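Why Do Baskets Have Holes?

Look in your house for a basket. Maybe it has fruit in it, or socks, or toys. Does it have holes? Very many baskets do, and there are good reasons for it.

The first baskets were made by people who lived long before there were shops. They took what was growing near them, such as grass, reeds and thin branches of willow. They crossed the pieces over and under, over and under, until they had something that could carry berries or fish home. Between the pieces there were always small gaps. Nobody had to cut them.

The gaps are useful. If you wash potatoes in a basket, the water runs out and the potatoes stay in. Air can also go through. Apples kept in a closed plastic bag become wet and get mold, but in an open basket they stay good for longer.

Holes make a basket lighter too. In the village of Stirthorpe, Hanna Kwiatkowski weaves baskets from willow that she cuts in winter, when the leaves are gone. Her bread basket weighs 675 grams, and her big one for firewood is much heavier. She needs 16 long sticks to begin the bottom of it, and children who visit her may try to weave three rows.

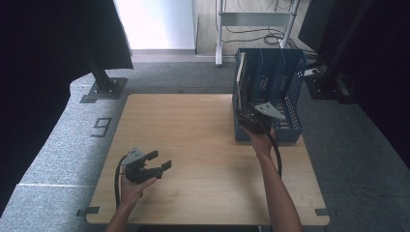 Today many baskets are made of plastic. Hot, soft plastic is pressed into a metal form, and when it becomes cold it is hard. It takes less than a minute, while Hanna works a whole day on one basket!

Try it yourself: cut strips of paper in two colors and weave them over and under. Push the strips close together. Can you still see small holes in the corners?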